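Washing down at home: notes after three winters

I started washing my own down after paying a dry cleaner in Droltelville for a jacket that came back smelling of solvent and with half its loft gone. Since then I have done two sleeping bags, a duvet and most of the family's coats. What follows is the method I have settled on, with the mistakes left in.

Fill power first, as people mix it up with warmth. It is a measure of volume: how much space a fixed weight of down takes up under a light standard load. A 700 fill down takes up more space per gram than a 550, so you need less of it for the same thickness. It says nothing about how much down the maker put in. A thin jacket with 700 fill can be colder than a fat one with poor fill, and I own both.

Down loses loft when body oils and old detergent coat the fine filaments and make them cling together. Most of what people call worn-out down is dirty down. My older sleeping bag measured 44 mm at the foot before its first wash and 67 mm a day after it was dry. I took both figures with a steel rule and a sheet of stiff card laid on top, after the bag had been out of its sack overnight. The method is crude but it repeats well enough.

Detergent: use a down soap, or a plain soap with no enzymes. Down is protein, and the enzymes in biological powders are there to break protein up. Fabric softener is worse, as it leaves exactly the sort of coating you are trying to remove. Quang Hầu, who commented on my last post about this, asked whether washing-up liquid would do. I tried it on an old pillow. It cleans perfectly well, but it took five rinses to get the foam out, and the down felt brittle afterwards.

Machine: a front loader, 30 degrees, slow spin. Top loaders with a central post can twist the baffles and tear them. Run the drawer through with hot water beforehand to clear the old powder. I then run the whole cycle a second time with no soap at all. Wet down is heavy, so lift the item out with both arms underneath. My first bag was lifted by the hood, and one internal baffle gave way.

Drying is the long part. I use the big dryers at the launderette on Doucette, on low, stopping every 20 minutes to break up the clumps by hand. A jacket takes most of an afternoon and a bag takes longer. Tennis balls help a little — I have done it with and without, and the difference is smaller than the internet claims. What matters is the low heat and the stopping. Raimonds Kivi wrote to say he dries his flat on a rack over three days in August and never uses a dryer. That may work in his climate. In mine the down would go sour by the second morning.

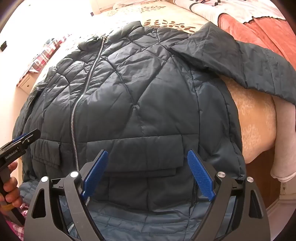

Clumps hide in particular places, and it is worth knowing where before you decide a thing is dry. In a box-baffled bag they sit along the side seams. Quilted jackets are harder, particularly where the stitching makes big irregular panels in diamonds and waves, as on the teal one: there is no even row to work along, so I go panel by panel from the collar to the hem and pinch each between finger and thumb. Pocket flaps need doing separately. The layers of cloth there hold water long after the panels beside them feel right. Close the zip before washing and open it for drying.

To check for dryness I weigh the item. Kitchen scales will do for a jacket and luggage scales for a bag. Note the weight before washing, then dry until you are back to it or slightly under. If it is still over, it is still wet, whatever it feels like.

Store it loose. A compressed bag left in a cupboard for a year takes weeks to recover. Mine hang in cotton sacks from the rail in the spare room, well away from the outside wall.

Next I want to try reproofing the shell fabric, which I have put off. Uyên Lưu has promised me the end of a bottle of wash-in proofer, and I will test it on the old pillow first.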